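Primlow Butcher Block Oil, ten months in

June 14, 2022

Okay, so I promised a follow-up on this stuff way back in August when I first opened the bottle, and a few of you have been very patient (Caroline Mugo, I see your emails!). I wanted to get through a whole winter of dry heated air before I said anything, since that's what wrecked the last finish I tried.

Quick recap for anybody new. I like pale wood and I have way too much of it, and I'm picky about keeping it pale. The oil I used before, from Korden, did a decent job of keeping water out but turned everything the color of a caramel apple. Some people love that. I don't. I sanded one whole countertop back to bare wood because of it, which took me most of a week and a truly silly amount of sandpaper, and I swore I'd never do it again.
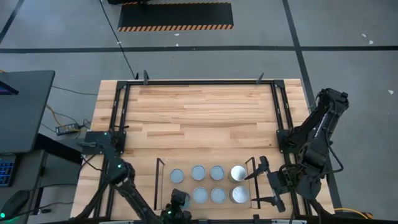

The Primlow goes on thin, almost like salad oil, and it has a faint orange-peel smell that hangs around for a day or so. I put it on with an old T-shirt. The label wants you to wait twenty minutes and wipe off the extra, but I get a better result if I leave it closer to an hour, at least for the first coat. After that the wood stops drinking so much and you really do want to wipe it sooner or it gets tacky. Ask me how I know! I had one counter that grabbed at my sleeves for three days.

Color is where it wins for me. There's a little warming when it's fresh - you can't avoid that with any oil - but it settles back within a week and the grain still looks blond and soft. I kept one scrap piece of maple untreated in a drawer so I could compare, and held next to it the oiled one is maybe a shade deeper. My husband can't tell which is which. (He also can't tell navy from black, so take that for what it's worth.)

Water resistance is good, with one big exception. Regular splashes bead up nicely and I've left a sweating glass out overnight with no ring at all. But anything hot AND wet is trouble. I set a steamy pot lid down on the counter by the stove in January and got a cloudy patch the size of my palm. It did come out after a light rub with fine steel wool and a fresh coat, so no harm done, but if you're rough on your counters you should know that going in.

Coverage is better than I expected. I bought the big bottle and I still have a good third of it left after doing two counters, a cutting board, a bread box and a shelf. The shelf only got two coats and it's held up fine, because shelves have an easy life.

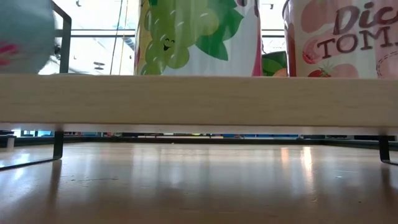

Now for the grumbling. The cap is terrible. It's one of those flip tops with a tiny hole, and once oil gets in the hinge it never fully closes again. I finally poured mine into a clean jam jar and that solved it. Also the instructions are printed in gray on cream in the smallest type you ever saw. I took a picture with my phone and blew it up so I could read it, and even then the part about recoating was pretty vague. Every month at first, then "as needed." Well, thanks!

What I've settled on is a coat every six weeks for the counter next to the sink, and every three or four months for everything else. If the surface looks chalky or a drop of water leaves a dark spot, it's time.

Mwanahawa Mohamedi wrote in to ask how it compares with the Litgate board wax. I've used both and I'd say they're different jobs. The wax gives you a nicer feel under your hand and a bit of shine, but it sits on top and scuffs. I've been putting the Litgate over the Primlow on my cutting board and I love the combination. On a big surface I wouldn't bother, it's a lot of buffing and your shoulder will complain.

Would I buy it again? Yes, and I'll probably get two of the small bottles next time so the cap doesn't have as long to annoy me. Four stars out of five, and it would be four and a half with a plain old screw top.

Next up I've got a tin of the Mbwambo hard wax finish waiting on the back porch for a side table, so check back later this summer for that one.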